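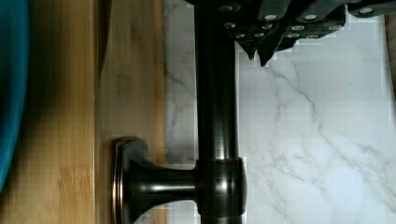 Gripper budgeting

Gripper budgeting is the part of planning a robot purchase that deals with the end effector, its spare parts and the time needed to fit and maintain it. It is usually handled apart from the budget for the arm, as the two wear out at different rates and are often bought from different suppliers.

Scope

A gripper budget normally covers the gripper body, a set of fingertips, the mounting flange, cables and any camera carried at the wrist. Software licenses may be listed here or under the arm. Training and shipping are often left out of early drafts and added once a supplier has been chosen.

Fingertips are treated as consumables. Narrow, pointed tips suit work in tight places, such as around bars, handles and fittings mounted close to a wall or cabinet. Wide padded tips hold boxes and soft goods better. Buyers who expect both kinds of work either order two sets or pay more for a quick-change mount.

Household and fixture work

Robots meant for kitchens, bathrooms and other furnished rooms raise costs that do not appear in factory plans. Glossy metal and polished stone can confuse some depth sensors, so test time on such surfaces is commonly given its own line. Plans may also include money for repairing scratched finishes.

Example of a plan

The plan drawn up by Hanne Karppinen for the Brestel test apartment is dated September 16, 2018. It set aside $2000 for end effectors. The Nolow gripper body was priced at $769, a spare set of fingertips at $222 and a wrist camera mount at $214. The remaining $795 was held for cables, shipping and replacement parts – a larger reserve than the supplier, Srour, had suggested. The order was to be placed in October.

Criticism

Munther Mahasneh has argued that fixed reserves lead buyers to underspend on fingertips early and overspend later. He favors a budget based on hours of use, with tips replaced on a schedule. Small labs have been slow to adopt this method, as few of them keep usage logs.

See also

End effector
Mater mounting standard
Total cost of ownership
Tool changer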